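"Wer die Schublade nicht spürt, reißt sie raus"

3. August 2026

Eigentlich wollte sie nur kurz reden, zwanzig Minuten, dann muss sie zurück an den Tisch. Es werden dann doch fast zwei Stunden. Die Entwicklerin leitet bei Herneo die Gruppe, die Robotern Handgriffe vormacht. Ihren Namen will sie nicht lesen, "schreiben Sie einfach Leiterin, das reicht". Gut.

Das Projekt heißt Rundix. Fünf Leute, zwei Arme auf einem Tisch, ein Regal voller Kram aus dem Supermarkt und vom Möbelhaus. Ziel: ein Modell, das aufräumen kann. Schublade auf, Ding rein, Schublade zu. Klingt nach wenig. "Das sagen alle, und dann setzen sie sich hin und versuchen es selber", sagt sie. Pause. "Dann sagen sie nichts mehr."

Vorgemacht wird auf zwei Arten. Entweder man fasst den Arm direkt an und führt ihn, die Gelenke geben nach, der Rechner schreibt mit. Oder man sitzt daneben an zwei kleinen Bedienarmen und der große macht alles nach. Bei Rundix haben sie mit der ersten Methode angefangen, im November, und sind dann umgestiegen.

Warum? "Beim Führen von Hand steht man im Bild. Die eigenen Finger, der Ärmel, alles drauf. Und mit zwei Armen gleichzeitig geht es sowieso kaum, man hat ja selber nur zwei Hände und braucht die für einen." Dafür sei das Gefühl besser gewesen. Man merkt sofort, wenn etwas klemmt. Am Bedienarm merkt man das nicht, jedenfalls nicht an dem billigen, mit dem sie arbeiten. Kraftrückmeldung hätte extra gekostet.

2659 Vorführungen haben sie bisher aufgenommen. Davon behalten: weniger, als ihr lieb ist. Eine genaue Zahl für den Ausschuss rückt sie nicht raus. Nur so viel, 123 Stück mussten sie an einem einzigen Nachmittag wegwerfen, weil die Uhr der einen Kamera nachging und Bild und Gelenkwinkel nicht mehr zusammenpassten. "Das sieht man beim Anschauen nicht mal. Man trainiert drauf und wundert sich."

Der Ablauf ist immer der gleiche. Tisch einrichten, Arme in die Grundstellung, Pedal treten, Aufgabe machen, Pedal treten. Wenn es schiefgeht: nochmal. Wenn es ein bisschen schiefgeht und man es rettet – behalten. Darüber haben sie lange gestritten. Ein Kollege wollte nur saubere Durchgänge, sie nicht. "Ein Modell, das nie gesehen hat wie jemand danebengreift und nachfasst, steht beim ersten Danebengreifen da und macht gar nichts. Oder es macht stur weiter, Greifer leer, Bewegung perfekt. Ich weiß nicht was schlimmer ist." 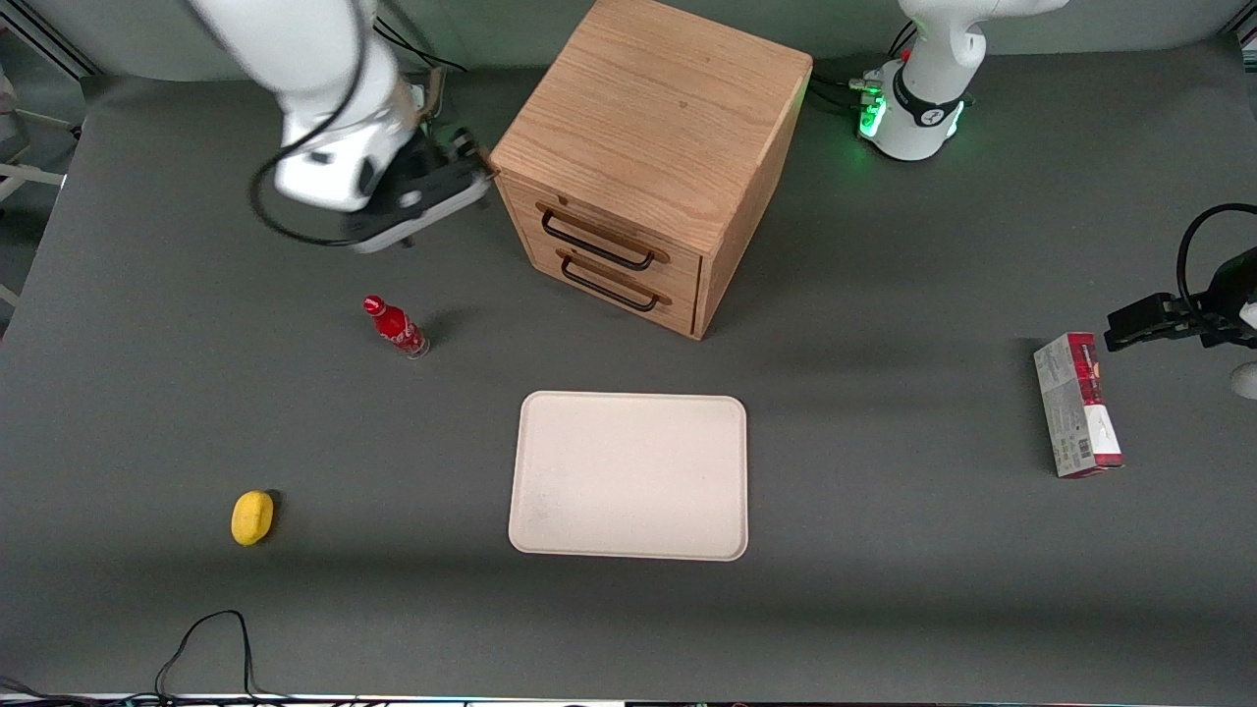 Die Schublade ist für sie das eigentliche Thema, sie kommt im Gespräch immer wieder darauf zurück. Greifen und Ablegen könne man inzwischen überall lernen lassen, sagt sie, Ziehen sei etwas anderes. Der Arm hängt dann an einem Ding fest, das nur in eine Richtung will. "Zieht man schräg, verkantet es. Zieht man zu stark, kommt der ganze Schrank mit, der steht ja nur auf dem Tisch." Die langen schwarzen Bügelgriffe findet sie dabei noch gnädig, da kann ein Finger des Greifers dahinter. Zwei Schubladen übereinander mit gleichem Griff seien aber gemein: Kommt die Anweisung "untere", greifen halbfertige Modelle gern zur oberen, einfach aus Gewohnheit. Also muss beides vorgemacht werden, oben und unten, und zwar gleich oft. Am Anfang hatten sie darauf nicht geachtet. Oben ist bequemer, also haben alle oben genommen.

Überhaupt, die Bequemlichkeit. Menschen am Bedienarm sind faul, sagt sie, sie schließt sich ausdrücklich ein. Nach einer Stunde nimmt man immer den kürzesten Weg, immer den selben Winkel. Das Modell lernt dann einen Winkel. Seit dem Frühjahr gibt deshalb ein kleines Programm vor, was wo hinkommt und welcher Arm anfangen soll. Flasche links, Karton rechts, nächstes Mal anders. Nervig, sagt sie, aber wirksam.

Und die Gegenstände selbst? Da hat jeder in der Gruppe seinen Hassgegenstand. Bei ihr sind es hochkant stehende Schachteln. "Man kommt von der Seite, tippt einmal dran, liegt." Runde Sachen rollen weg, da hilft nur von oben kommen und sich Zeit lassen. Flaschen gehen am Deckel gut und am Bauch schlecht, bei voller Flasche umgekehrt. Durchsichtige Teile mögen die Kameras nicht. Für jede dieser Regeln gebe es am Ende doch wieder eine Ausnahme, aufgeschrieben haben sie sie trotzdem, das Blatt hängt neben dem Monitor.

Wie lernt man das Steuern überhaupt? Eine Woche, meint sie, dann sei man brauchbar. Manche schneller. Wer viel Videospiele spielt, ist am ersten Tag besser und am fünften nicht mehr, das ist jedenfalls ihr Eindruck. Schwierig sei vor allem das Warten. Der große Arm hinkt dem kleinen einen Moment hinterher, und wer ungeduldig nachdrückt, schießt übers Ziel hinaus. "Ich sage den Neuen: Hände ruhig, hinschauen, dann weiter. Macht am ersten Tag keiner."

Mehr als 800 Durchgänge pro Aufgabe wollen sie nicht mehr sammeln. Danach bringe es in ihren Versuchen kaum noch was, lieber den Tisch umstellen, anderes Licht, andere Person. Die Person macht mehr aus als gedacht. Linkshänder fangen links an, auch wenn der rechte Arm näher steht. Eine aus der Gruppe dreht den Greifer vor jedem Zufassen eine Spur zu weit und wieder zurück, und das Modell hat die Macke prompt übernommen. Sie lacht. Raustrainiert haben sie es bis heute nicht.

Einen Teil der Aufnahmen macht inzwischen Wasov, ein Dienstleister mit eigenem Tisch und gleichen Armen. Das lief holprig an. Andere Tischhöhe, andere Kamera, und keiner hatte die Anleitung ganz gelesen, bei Herneo übrigens auch nicht. Jetzt geht es. Die Auswertung kommt von einem kleinen Büro namens Dağdelen, die schauen sich jeden Durchgang einzeln an und setzen Marken: Griff gefasst, Schublade offen, Ding drin, zu. Stumpfe Arbeit. "Aber ohne die Marken wüssten wir nicht mal, an welcher Stelle es hakt."

Es hakt meistens beim Zumachen. Auf geht inzwischen ordentlich, sagt sie, rein auch. Beim Zuschieben bleibt gern ein Spalt und das Modell hält die Sache für erledigt. Liegt wohl an ihnen selbst, vermutet sie, beim Vormachen ist man am Ende mit dem Fuß schon beim Pedal. Die letzten Zentimeter fehlen dann halt in den Daten. Nächste Woche wird deshalb nur zugemacht, den ganzen Tag, oben und unten im Wechsel.

Ob sie das selber macht? "Klar. Ich hab den Spalt ja mit eingebaut." Dann schaut sie auf die Uhr, der Tisch ist ab vier wieder frei.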